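Food Writing and Kitchen Claims
Handout 4: What marinating does, and what recipes say it does

Most marinade recipes promise flavor "all the way through." Be suspicious of that phrase. Salt travels into meat at a useful pace. Garlic, pepper, rosemary and most of what gives a marinade its smell stay close to the surface, whether you wait an hour or overnight. A 24-hour soak mostly gives you saltier chicken with a well-flavored outside.

Acid is oversold too. Lemon juice and vinegar are said to tenderize. They do change the outer layer, and if you leave thin fish or shrimp in them too long that layer turns chalky or mushy. I have yet to read a recipe that admits this in the headnote.

Oil carries some flavors and helps with browning. Claims that it "pulls" seasoning into the center deserve a question mark in your notes. 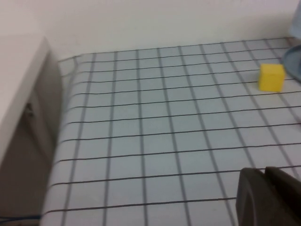
Reading the Punari recipe

Bring the printed copy. Signe Forsberg's version calls for over 24 hours in yogurt, ginger and lime. Reiko Hayashi's calls for two. Both describe the result as "deeply infused." Before class, write down:

- which ingredients could plausibly get past the surface
- what the salt level is once you allow for the yogurt
- what evidence either writer gives for her timing (look hard, it's a short list)

Cooking session

We'll cook three batches of chicken thigh: salted only, marinated two hours, marinated overnight. Tasting is blind. Tetsuya Nishimura will label the plates and keep the key. Trim off the outside of each piece and taste the center first, then taste a piece with the surface left on. Don't talk until your sheet is filled in. Last term the loudest taster changed half the scores at the table.

Reading for November: Petridis, the chapter on brines. Skip her section on "sealing in juices."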